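The Picnic Set Wants Your Cupboard Space

May 1, 2025

Every spring the stores fill up with outdoor dinnerware, and every spring the pitch is the same. Buy the matching set, the labels say, and you will eat outside more often. I have bought two of these sets over the years. I ate outside exactly as often as I had before, which is to say when the weather was good and someone else suggested it.

This year's selling point is color. Anville wants everything on the table to be a different shade, and Clesine, which spent years selling us gray plates, has suddenly discovered orange. The claim in the catalogs is that bright pieces "set the mood." Maybe. A table in the yard already has grass, sky and a bottle of mustard on it, and I have never sat down to one and felt the mood was short of color.

My doubts start with the tray. A tray is sold as the thing that holds the meal together, but a dinner plate takes up most of it, and once a cup goes in the corner you have very little room left. The silverware ends up on the table beside it. So does the napkin. At that point you are carrying a plate on top of a bigger plate.

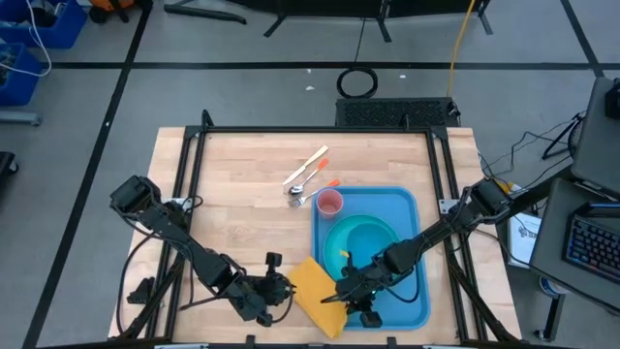
The cups are another matter. Small pastel ones look charming on a store shelf, and for a toddler's milk they are fine. An adult with iced tea will be up and down to the pitcher all afternoon. Hulleck sells a taller version, though only as part of the full set, and the full set comes with a salad bowl nobody in my house has ever asked for.

I will give the colored handles some credit. An orange fork is hard to lose in the grass, and it doesn't get mixed in with the good silverware when everything comes back inside. That is a real use, and the ads never mention it. They are too busy telling you about "casual elegance."

Cloth napkins I will defend without being paid to. A plain yellow one, folded once or twice, costs little and can be washed until it falls apart. Bajwa charges extra for a hem in a contrasting thread – I looked for a long time at the one with the fancy hem and the one without, and I went home with the one without.

As for storage, my last set went into a box in December and stayed on the top shelf of the garage for 60 days before I missed any of it. What I finally missed was the forks. The tray is still up there.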